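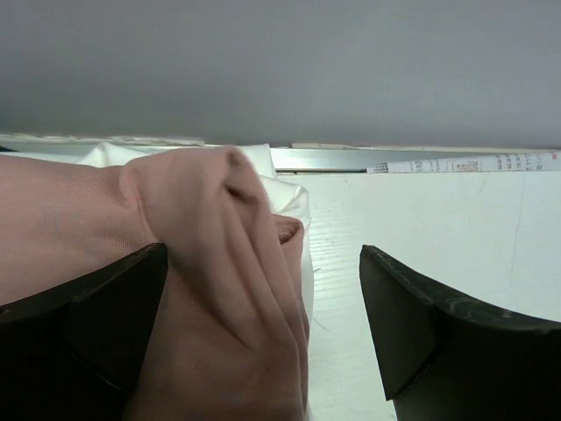 "It knows where the corner is," Tadeo Henríquez said.

Elba Orellana looked at the pink cloth, then at the planner window. Curum had put a green dot on one of the folds with confidence 1,219.

"Out of what?"

"It isn't normalized yet."

She had heard that in September, about the last version. Saavedra had paid for 2,000 demonstrations since then, and the dot was greener.

"That's a fold," she said. "And the white one underneath? Does it know there are 2?"

Tadeo scrolled. The segmenter had one mask, labeled cloth, and it ran over both of them.

"The policy doesn't really need the mask."

"Then why do we compute it?"

He didn't answer. The replan counter said 29 – it had said 28 when she sat down.

"Let it go for the dot," she said, and pulled her chair closer. "I want to see what it calls the thing it picks up."

Tadeo pressed enter.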